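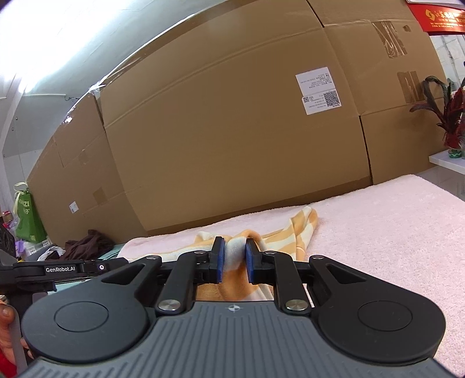
Photographers who work for manufacturers, repair shops and trade printers spend a good part of their day deciding where the viewer ought to look first, and it surprised us how seldom this decision gets written down anywhere. The written order from the client will usually name the item, the background and the delivery size, and leave the rest to habit. In our interviews at Clestel and at Hultgate, the two studios that let us sit in on complete working days, we heard the word "anchor" used for the spot the eye is supposed to land on, and we have kept that word in this paper. An anchor need not be large. In Figure 2 the dark rounded housings to the left and right take up far more room than the fold of cloth pinched between the blue pads, yet it is the small patch of blue near the center, with the cloth caught in it, that we would mark as the anchor. Size and anchor are easily confused, and a fair number of the disagreements we report below come down to that confusion.

4.2 How anchors were marked

We asked each studio to lend us finished work that had already been delivered and paid for, so that our study could not influence how any of it was made. From these loans we put together a set of 100 prints, all on the same matte paper and all trimmed to the same height. We would have liked to keep the original print sizes, which is how the clients first saw the work, but early tries showed that people lingered over the bigger prints simply because they were bigger, and we gave up on the idea a little sadly.

The marking itself was a very plain affair. A clear sheet was laid over the print and the person marking put one dot on it with a grease pencil, at the place they felt the photographer wanted them to look. They could wipe the dot off and move it as often as they liked. Sessions ran for 60 minutes, with tea halfway through, and a person who grew tired could stop early and come back another day. We had nine markers in all, some of them working photographers and some of them people who buy photographs for catalogs and manuals. The buyers were recruited through Engelhardt, a parts distributor with a large printed catalog, and we are grateful for their patience with us and with our pencils.

4.3 Agreement between photographers and buyers

Our first finding is a cheerful one for the trade. When a print had a single area of strong color against grays and blacks, photographers and buyers put their dots close together, and they did so quickly, often before we had finished reading out the print's number. Contrast in brightness helped too, though less than we had expected from the older handbooks, which tend to treat it as the main tool a photographer has.

The trouble came with prints where two parts of the subject were equally bright and equally sharp. The photographers nearly always chose the part that had been hardest to light - a polished edge, say, or the inside of a deep bore - while the buyers went for the part they would have to reorder. Each side was sure of its answer. We played back some of these choices in the follow-up talks at Hultgate, and the photographers were rather taken aback to learn that their careful work on a highlight had been passed over in favor of a bolt.

Depth of field made a difference as well, and here we want to be careful. Several prints in the set used a shallow focus that left the outer parts soft, and on those the dots did gather more tightly. But the same prints also tended to be simpler in layout, and we cannot separate the two effects with the material we have. A better test would shoot the same subject at several apertures from a fixed position. Brallby, a smaller studio that joined us too late for the main set, has offered its tabletop room for this purpose, and we hope to do that work in July.

4.4 A note on cropping

Some of the loaned prints had been cropped by the client after delivery. Where we had both versions, we used the photographer's own and set the other aside. On reading our notes again we think the client crops deserve a study of their own, as they show quite directly what a buyer believes the anchor to be, and they cost the researcher nothing but a few letters asking for permission.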